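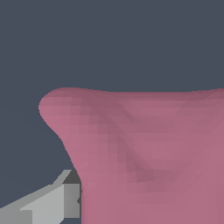 Figura 1. Objeto rosa y pinza gris sobre fondo liso (imagen generada por ordenador).

Recuento de mitocondrias en células de levadura mediante microscopía confocal

1. Objetivo

El trabajo compara dos métodos de segmentación aplicados a imágenes de fluorescencia de levadura: el umbral manual y el programa Trulgate. Queríamos saber si el segundo separa mejor las mitocondrias que están en contacto.

2. Material y método

Las muestras se tiñeron en el laboratorio Messina con un marcador verde y se observaron con el confocal Gremen de la segunda planta. Se tomaron 84 pilas de imágenes en julio, siempre con la misma potencia de láser. De ellas se descartaron 2 por deriva del enfoque. El resto se procesó dos veces, una con cada método.

3. Resultados

Trulgate detectó 3.692 objetos en total. El umbral manual dio 249 menos – casi todos en células con gemación, donde la red aparece más densa. En células aisladas las cifras coinciden.

4. Discusión

No tenemos un recuento de referencia, así que la diferencia no demuestra que Trulgate acierte más. Parte de los objetos adicionales podría ser ruido de fondo. Falta repetir el análisis con el filtro de Fillton y con un segundo marcador.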